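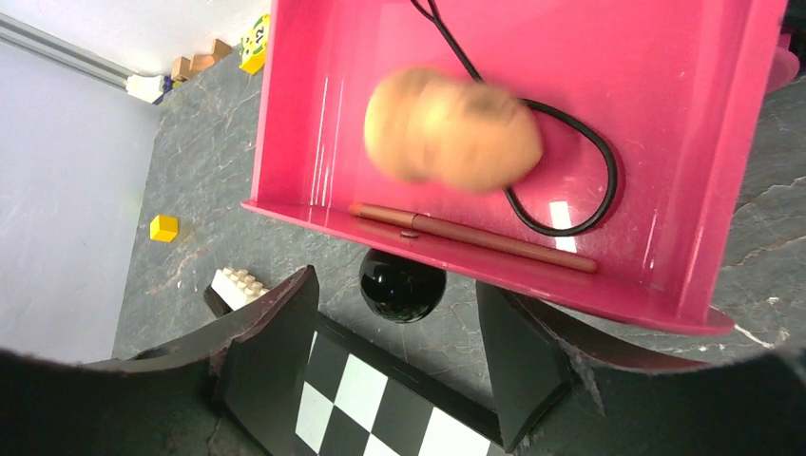 Potato, pink tray.

Filed under: Food & Home / Storage

Notes on keeping potatoes through winter, as I've had the same question from Mariama Atinga and Elie Rawashdeh. I logged a cupboard and a cellar from November onwards.

1/ Temperature first. Below 6°C the starch starts turning to sugar. The potato tastes sweet and browns too fast in hot oil. Above 10°C it sprouts early. Aim for the gap between the two.

2/ My logger took 1,475 readings in the cellar. Of those, 39 fell below 6°C, all between midnight and 7 am. The kitchen cupboard was too warm all month.

3/ Light matters as much. Greening is chlorophyll and harmless in itself, but it tends to come with solanine, and that is not. Paper sack, folded over at the top. Clear plastic is the worst choice.
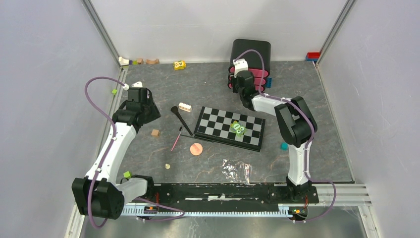 Dark grey floor panel, pale side walls.

4/ Humidity: high, with air moving. Dry air shrivels them. Still, damp air rots them. Raise the sack off the floor on two battens.

5/ Don't wash before storing. Brush off loose soil and leave it at that. Cut or bruised ones go in the pot this week.

6/ Onions go elsewhere — both keep worse together. Rostam Daneshvar disputes this and is welcome to post his own figures.
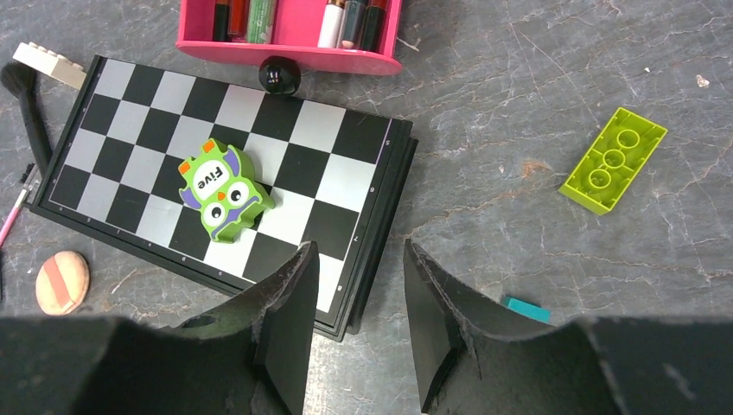
7/ Check the sack every fortnight and take out anything soft. I started with 33 kg and threw out 733 g, mostly from one split tuber and its neighbours.

8/ Short sprouts on a firm potato: rub them off and cook it. Long sprouts on a wrinkled one: compost. Cellar figures for the rest of the winter to follow in this thread.

Last updated: November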